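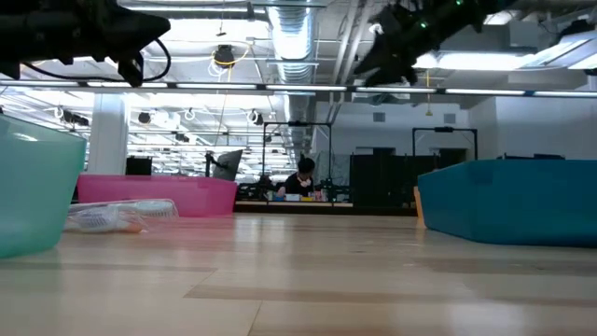
Bisero two-arm sorting station, eight months in

We pack small orders: craft kits, replacement parts, the odd sample box. Until last winter every mixed return that came in went through somebody's hands, usually mine or Lenni Ikonen's, one little bag at a time. Then the Bisero came, and I've been meaning to write it up ever since, because I like it so much more than I expected to!

The basics first. You get two arms, two grippers, and software that learns your bins by color. We ran it on our old wooden tables and the plastic bins we already owned, pink, green and blue, and didn't have to buy a single new one. Setup took 2 days with Sorin Nistor from Skallia on the phone for most of it (patient man, very good at explaining which cable goes where).

What it's good at is the boring stuff. Boxy things, bottles, anything with a bit of stiffness to it. On a decent shift it gets through 312 pieces, and I used to feel pleased with myself at 70 before lunch. It doesn't rush, either. The arms move at a pace you can stand next to without flinching, and the pause button is big and easy to slap.

Soft clear bags are the weak point. If one is crumpled it will try, back off, try from the other side, and then put up a request for help. The update in August made this a lot better, but I still flatten the worst ones before they go on the table. Shiny tabletops bother it a little too. Ritva Kauppinen turned down one row of lights and the missed picks dropped right away, so try that before you call support.

Now the part I really wanted to write about, which is what happened to our jobs. I was nervous, I'll admit it. Nobody lost hours, though, and Lenni and I moved over to checking and repairs, sitting down, at a proper desk, with music on if we want it. My wrists don't ache in the evening anymore. I get to open up a kit that came back and figure out what's wrong with it, and that's the bit of this work I always liked best. I-seul Byun has learned to teach the grippers new items and is now better at it than any of us.

Gripes: the manual is thin, the help chime is shrill (you can change it, menu 8), and spare finger pads take too long to arrive. I'd order a second set with the station.

Would I go back to sorting by hand? Not a chance. If your returns are mostly solid objects and you have people who'd rather be fixing things, get them to let you try one.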